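"I Stopped Guessing and Started Asking"
A shift lead at Trultetti on sharing the floor with robot arms

She has run the afternoon shift at Trultetti for four years, and she still gets excited when a new task goes up on the board. "People expect me to be gloomy about automation," she says. "Come spend a day with us! I've never learned so much in one job."

Trultetti teaches robot arms to do kitchen chores for its client, Clernden. When she started, most of the crew moved boxes. Now they set up tables, guide the arms by hand and mark every attempt as good or bad. The shift I visited had 30 attempts planned before supper.

"The first week I felt silly, I'll admit it. I'm a grown woman putting a toy strawberry on a table," she says, laughing. "Then you watch an arm miss that strawberry and you start thinking about how your own hand does it. You get hooked."
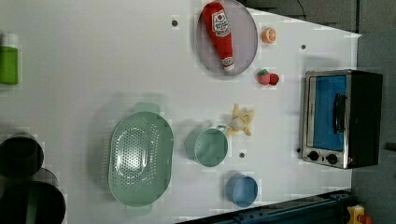
The biggest change, she says, is who gets listened to. Engineers used to send over a list and the crew followed it. These days the crew writes half the list. "We know what's hard. Soft stuff is hard. Anything with a handle turned the wrong way is hard - and we're the ones who see it all day."

Pay went up one step with the new duties, and 3 of her coworkers have moved into training roles. She doesn't pretend everyone loved it. One man missed the forklift and went back to the warehouse, and she understood. Standing at a table is tiring in its own way, so they trade places every hour.

Her next project is called Nukano, and it starts in October. "Two arms at one table," she says. "I can't wait to see what we get wrong first."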